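Omville open day: floor tape, stop buttons and a very patient towel folder

Posted 28/01/2026

I nearly didn't go. It was raining sideways, the parking lot at Omville is a good walk from the door, and I had convinced myself that an open day at a robotics workshop would be two posters and a bowl of mints. Well, I stayed until they were stacking the chairs, so let me tell you how it went (and yes, there were mints).

A bit of background for anyone new here. I run the safety side at a small packaging shop, and this spring we are getting our first two arms that work without a fence. I have spent most of my career with machines that live in cages, where the rule is simple: door open, machine off. So I wanted to see how people who work next to arms all day handle the everyday stuff. Who's allowed to touch what? What gets written down? What happens when somebody's sleeve wanders in?

You sign in at a folding table and get a badge on a clip. Clip, please note, no lanyards! There is a box for lanyards, scarves and anything else that dangles, and I had to hand over my conference one from last year, which I had put on out of pure habit. Hair ties in a jar next to it. I liked this place already.

Our guide was Bernadette Nakamura, who looks after procedures for the whole building and talks faster than I do. She had a laminated card for each of us with seven rules on it, and she read the whole thing out loud and then made us say which color of floor tape we were standing on. Green is for walking. Yellow means you can be there if the person at the station knows you're there. Red is the reach of the arm at full stretch, plus a margin, and you don't cross it unless the arm is stopped and you have the key in your own pocket. Your own pocket, she said, and looked hard at a man at the back who I think was from a university.

The thing that surprised me was how they got the red line. I'd assumed somebody read the reach off the spec sheet and laid tape. They do start there, but then they add the gripper, and whatever the gripper is holding, and that's where it gets interesting. A thing that hangs or swings changes the shape. They re-tape when the tool changes. There is a little sheet on a clipboard at each station with the tool, the longest thing it's cleared to hold, and the initials of whoever did the tape. If what's on the arm doesn't match what's on the clipboard, the station is down until somebody fixes one or the other. I took more notes on that clipboard than on anything else all day.

First stop was a station they call Biwott. All the stations have names, don't ask me why, I did ask and got three different answers. Biwott does bin picking, and the lesson there was about stop buttons. They test every one of them at the start of each shift, for real, with the arm moving at low speed, and the operator signs for it. Bernadette told us they used to do it once a week, and then one morning a button turned out to have a loose contact, and that was the end of once a week. I asked how long the whole round takes. She said less time than it takes to argue about it, and moved on.

Somebody in our group asked about speed, which led to a long and slightly heated chat about what "slow" means. The rule at Omville is that with a person inside yellow, the arm runs at the reduced setting, full stop, even if the job is late. They keep a log of every time a stop was triggered, whether it was a real one or a nuisance one, and the nuisance ones get looked at just as hard. If a stop goes off for silly reasons people start to ignore it, or worse, they find a way around it. We have exactly this problem with a light curtain at my place and I went a bit red in the face hearing it.

The log had 3,515 entries in it when we looked. I thought that sounded terrible! Bernadette thought it sounded healthy. Her view is that a thin log means folks aren't writing things down, and after thinking it over on the drive home I've come around to her side, mostly. I'd still like to see it sorted by cause. Ours is a spiral notebook with coffee on it, so I should probably keep quiet.

Lunch was soup, and good soup too. I sat next to a woman from Mollavberg who is setting up a teaching lab there, and we swapped horror stories about extension cords. Her lab opens in April and she is doing the floor layout now, so she had the luxury of putting outlets where the arms will be. The rest of us are stuck with whatever the building gives us. At Omville the cables come down from overhead in a sleeve with a breakaway plug, and I want that so badly.

After lunch we did paperwork, and before you skip this part, it was better than it sounds. They have a risk assessment form that fits on one sheet, front and back, and a new one gets filled in for each task, with the people who will run it in the room. The arm is one line on that form. The tool is another. The thing being handled gets its own section, and so does the surface it sits on. I had never thought to write up the surface! But if you're gripping something thin, the fingers have to come right down to the table, and then you need to say how much push is allowed, what happens if the height is off, and where a person's hand might be at that moment. Pinch points between finger and table are on the form by name.

Which brings me to Drolance, the station I'd come for without knowing it. Drolance is cloth. You wouldn't think a dish towel needs rules, and I'd have bet money that the bin picker would be the one with the long procedure, but the cloth station's binder is twice as fat. Soft stuff goes where it likes. It can end up partly under a finger, it can hide the edge of the work area, it can cover a tool that someone left behind. So the rules go something like this, from my scribbles:

One cloth on the mat at a time, and the spares stay out of reach of the arm.

Nothing under the cloth. The operator runs a hand across it before the start, with the arm stopped.

If the cloth needs straightening, stop first. No quick tugs while the arm is waiting, however still it looks. (This is the one people break, apparently everywhere.)

Fingertips get checked for nicks and grit before the first run. A rough tip snags, and a snag pulls the cloth somewhere you didn't plan for.

If a grip fails, the arm opens, backs off and waits for a person. It doesn't get to keep trying by itself.

That last one started another debate. The university man felt that letting it retry was harmless with a towel. Bernadette's answer was that the rule has to be the same for every item on that table, because operators move between jobs and they shouldn't have to remember which one has the friendly version. I'm with her on that. I have seen what happens when there are two versions of a procedure, and it always ends with people using the shorter one.

They also have a rule about the little camera that rides down by the gripper. It gets wiped and checked at the start of the day, same as the stop buttons, and it is not counted as a safety device. She was very firm on this. It helps with the job, and it may well see your hand, but it isn't rated to protect you and nothing on the risk form is allowed to lean on it. I wrote that one in capital letters, since our vendor has been a little bit loose in how they talk about cameras, and we'll be having a conversation.

We stood on the yellow for this one and I could have watched for an hour. The grid on the work surface is such a nice touch too. I'd like one for our bench just so people put things back square.

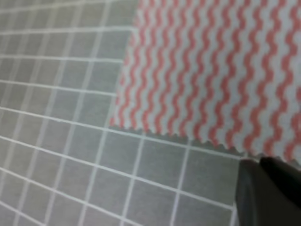
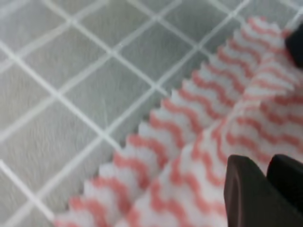 Drolance station, Omville: gripper fingers at the pink-and-white cloth, gray grid surface underneath.

Some loose ends before I forget. The training for new operators starts on a switched-off arm, and they spend the first session just walking the tape and finding every stop button with their eyes shut (well, one of the group tried that and found the mints). Refreshers are for everyone, including the folks who wrote the rules. The pass mark on the written part is 100 percent, and you go over whatever you missed with a trainer and sit it again. I thought that was harsh until I tried to think of a rule on the card I'd be happy for someone to get wrong.

If I had a complaint it would be the noise. The compressor is in the same room and anyone at the back of the group missed half of what was said, which isn't great on a tour about safety. A headset or two would fix it. I put that on the feedback slip, along with a nice word for the soup.

I came home with the laminated card, a blank copy of the one-sheet form, and a list for Monday-morning me that starts with new floor tape and a proper stop log. Bernadette said visitors can write in and ask for the clipboard sheet as well, so I've done that and I'll post what I'm allowed to once it comes through. And I left my lanyard in the box.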